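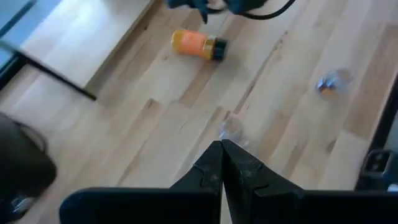
Wooden Work Surfaces: Cleaning, Oiling and Spot Repair

Sillodden Workshop Notes, sheet 487
Last revised 2024-12-22

This sheet covers solid wood tops used for general work: benches, kitchen counters, craft tables, desks. It does not cover veneer over particle board except where noted. Veneer is thin, and most of the sanding instructions will go straight through it.

Identify the finish first

Most damage to wooden tops comes from treating one finish as if it were another. Test in a spot that does not show, such as the underside near an edge, provided it was finished the same way as the top.

Put a drop of water on the surface and leave it for 5 minutes. If it soaks in and darkens the wood, the top is bare or the oil has worn out. If it beads and wipes off with no mark, there is a film finish or a sound coat of oil or wax. To tell these apart, rub the spot with a rag and a little mineral spirits. Wax comes off on the rag as a yellowish or gray smear. Cured oil and film finishes do not come off.

For film finishes, touch a cotton swab dipped in denatured alcohol to the test spot. Shellac goes tacky almost at once. Lacquer may dull slightly but usually needs lacquer thinner before it softens. Polyurethane and other varnishes are not affected by a brief touch of either. Factory-cured finishes on newer furniture are also unaffected and can be treated as varnish for cleaning purposes.

Write the result on a piece of tape and stick it to the underside of the top. The next person to refinish it will not have to repeat the test.

Daily cleaning

Wipe with a damp cloth, then a dry one. The cloth should not leave standing water. Dish soap in warm water is enough for nearly all food and hand grease; use a few drops to a bowl. Do not use the green scouring side of a sponge on any film finish. It leaves fine scratches that look like haze under a low light.

Keep ammonia cleaners off shellac and off oak in general. Ammonia reacts with the tannins in oak and turns it brown. Vinegar is often recommended for wood. Diluted, it is acceptable on varnish, but it has no advantage over soap, and it can make black marks on oak wherever there is steel dust or a loose staple.

Spray cleaners should go on the cloth. Sprayed on the top, they run into joints and screw holes and stay there.

Do not use silicone polish on a top that will ever be refinished. Silicone gets into the pores and causes small craters, called fisheyes, in every coat applied afterward. Sanding spreads it.

Oiling a bare or oiled top

Any of the usual oils will work. They differ in how they cure.

Mineral oil does not cure. It stays liquid in the wood, washes out with soap and has to be renewed often. It is suited to cutting boards and poorly suited to benches, where it transfers to paper and glue joints.

Raw linseed oil cures very slowly and can stay sticky for weeks in a cool room. Boiled linseed oil contains metal driers and cures in a day or two. Check the label before using it near food. Pure tung oil cures slowly but resists water better than linseed.

Products labeled tung oil finish are often a thinned varnish with little or no tung oil in them. They can be good finishes. They go on the same way, but they build a film after several coats.

Procedure:

Clear the top and scrape off any dried glue. Sand with the grain, finishing at 150 or 180 grit. Finer paper on a bench top only makes it slippery. Vacuum, then wipe with a rag and mineral spirits and let it evaporate.

Flood the surface with oil and spread it with a rag. Add more wherever it goes dull in the first few minutes. End grain takes much more than face grain and should be done first and last.

Wipe off everything that has not soaked in. This step is where most jobs go wrong. Oil left on the surface cures to a gummy skin that has to be scraped off. Change rags until a clean one comes away nearly dry. Come back an hour later and wipe again, as open-pored woods such as oak and ash will bleed oil back out.

Let it cure overnight or longer, then repeat. Two coats will do for a bench. A kitchen counter wants four or more.

Room temperature should be above 60 degrees Fahrenheit for the whole cure. Below that, drying oils stall, and a top oiled in an unheated garage in winter may still be soft in spring. If the shop cannot be kept warm, put the job off.

Oily rags

Rags wet with linseed, tung or any drying oil heat up as they cure. Wadded in a trash can, they can catch fire with no outside flame. Lay them out flat in a single layer outdoors, away from anything that burns, until they are stiff. Alternatively, put them in a metal can with a tight lid, fill it with water, and follow the local rules for disposal. Mineral oil does not cure and does not carry this risk, but a rag of unknown history should be treated as the dangerous kind.

Small amounts of finish and glue

Pour out only what will be used in the session. Finish that has been in contact with a brush or rag should not go back in the can. It carries dust, and it shortens the life of the rest.

Some solvents attack some plastics. Lacquer thinner and acetone will soften polystyrene quickly. Polypropylene holds up to most finishes for the length of a job. If the type of plastic is not known, use glass or a clean tin can.

Mix two-part epoxy in a wide, shallow container. A deep mass of mixed epoxy holds its own heat, and it can smoke and set in a fraction of the stated working time. Spread thin, the same batch stays usable for longer. Measure by weight or volume as the maker states. The two are not interchangeable, as resin and hardener differ in density.

White rings and dark rings

A white ring is moisture or heat damage in the finish. The wood is not affected. Leave it for a day or two, as fresh rings sometimes fade without treatment. If it stays, warm it with a hair dryer on low, keeping the dryer moving and stopping when the surface feels warm to the hand. If that fails, rub lightly with paste wax on 0000 steel wool, with the grain. The rubbed area will have a different sheen, and the whole top may need to be rubbed to match. On shellac, a cloth barely dampened with alcohol and wiped across once will often clear the ring. Twice is usually once too many.

A dark ring is in the wood. Water has reached it, often along with iron from a can or pan. The finish has to come off first. Then apply oxalic acid, sold as wood bleach, dissolved in hot water according to the package. Coat the entire board from edge to edge so that the color stays even. Let it dry, rinse several times with clean water, and let it dry again. Wear gloves and eye protection. Do not sand or brush the dry crystals without a dust mask, and do not breathe the dust when emptying the package. Never mix it with chlorine bleach.

Dents, gouges and burns

A dent has crushed fibers but none missing. On bare or oiled wood, put a few drops of water in it, lay a damp cotton cloth over it, and touch the cloth with a hot iron for a few seconds. Check and repeat. Most dents come up far enough to sand flush. Deep dents across the grain rarely come up all the way. On a film finish this method will turn the finish white, so strip the area first.

A gouge has wood missing and has to be filled. Sawdust and glue is a common filler and a poor one for visible work. It dries much darker than the wood and will not take oil. Colored wax sticks are better for small marks on a finished top. For a working bench, epoxy is strong enough and its color does not matter.

Shallow burns can be scraped. Use a sharp card scraper and work over a wide area so that no hollow is left. Deep burns need a patch let into the top, cut with the grain running the same way.

Keeping the top flat

Wood moves across the grain as the air gets drier or damper. A top finished on one side only takes up moisture unevenly and will tend to cup. Give the underside the same number of coats as the top.

Screws holding the top to its base should run through slotted holes or through clips that can slide. If the top is fixed tight along both long edges, it will split in the heating season. Relative humidity held at 40 percent or a little above suits most indoor furniture.

Store nothing wet or heavy in one place for long periods. Put feet or a mat under machines that run warm.

Reader notes

Babatunde Ojo writes from Plistley that a plastic putty knife with its corners rounded off lifts squeezed-out wood glue cleanly if it is used while the glue is rubbery. Before that stage it smears, and afterward the glue has to be chipped or scraped. We have tried this with yellow glue and agree.

Thongchai Intarasuk asks whether an oiled top can later be varnished. It can, if the oil has fully cured and the surface has been wiped with mineral spirits and scuffed with fine paper. Allow several weeks for linseed. Mineral oil is a different case. It never cures, and varnish over it may not dry or stick. Put a coat of dewaxed shellac on a test patch first, varnish over that, and check the bond with tape after a week. If the patch lifts, keep to oil.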